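Gripper stop at Wurngate: what happened and what changes

Several people have asked why the small-parts cell at Wurngate was down for most of a shift in August. The short version is that a fingertip pad worked loose on the two-fingered gripper and the arm kept running with it. No one was hurt. We lost one tray of parts and a wrist cable.

The cell had been running the Hattar sorting job since early morning. A little after 10:00 the controller logged a grip width error, cleared it, and went on. It did the same thing again several times before lunch. Each error on its own was inside the limit we had set, so the cell never raised an alarm. At 1:40 p.m. the arm closed on a part at an angle, dragged it across the table, and pulled the wrist cable tight against the joint. The joint torque limit tripped and the arm stopped where it was.

Grímur Hjaltested was on the floor and locked the cell out before opening the guard. He found that the screw holding one pad to its finger had backed out far enough to let the pad turn. With the pad turned, the fingers were closing on the edge of the part and the controller was reading that as a slightly wide part. The software was doing what we told it to do.
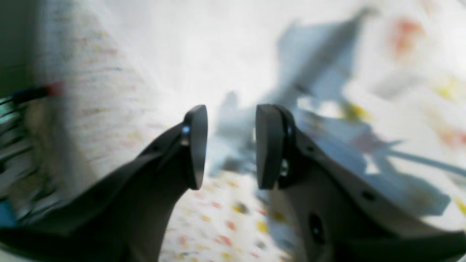
The pads were last changed at 254 hours before the stop. The maintenance sheet calls for a torque check on the pad screws after every change and again at the end of the first week. The first check was signed. The second was not, and the sheet had no line for it, only a note on the back page. We also found that the new screws had gone in without threadlocker. The old kit from Tristance came with it already applied and the replacement kit does not, which none of us had picked up.

We ran 29 test cycles with the screw tightened and the width error did not come back. Then we loosened the screw by hand and it showed up again almost at once, so we are satisfied with the cause.

What changes from now on:

Pad screws get threadlocker and a paint mark across the head. If the mark is broken, the cell does not start.

The second torque check has its own line on the sheet, with a space for initials.

The controller now stops after 2 grip width errors in the same hour. Before this it would clear them without limit. Expect a few nuisance stops while we find the right number, and please log them - do not just reset.

Pads come off at 2,000 hours whether or not they look worn.

The wrist cable has been rerouted with more slack at the joint. Brerkeo will send a proper cable guide, but the delivery date has moved once already, so check the ties at the start of each shift until it is fitted.

One more point on lockout. Grímur did it correctly, but two others came over to help and reached past the open guard before their own locks were on. An arm that has tripped on torque can still be holding a load against the brake. Put your lock on first, even if someone else's is already there.

The revised sheet is in the binder at the cell. The old copies should be thrown out.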